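Henryk Dudek sold the house in Trisgate in September and told his sister by letter. It was four lines long. He had taken a room in Brotwood, he wrote, and she could have the piano if she paid for the truck.

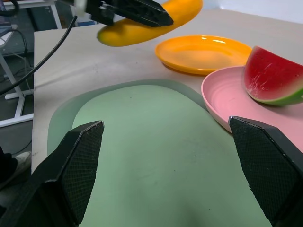
Nikola read the letter twice and did not call. The truck would cost 700. She put the letter down by the pink bowl, on the green mat, and went to measure the wall. The piano would fit if the bookcase moved. She moved the bookcase. Then she wrote back and asked him who was going to play it.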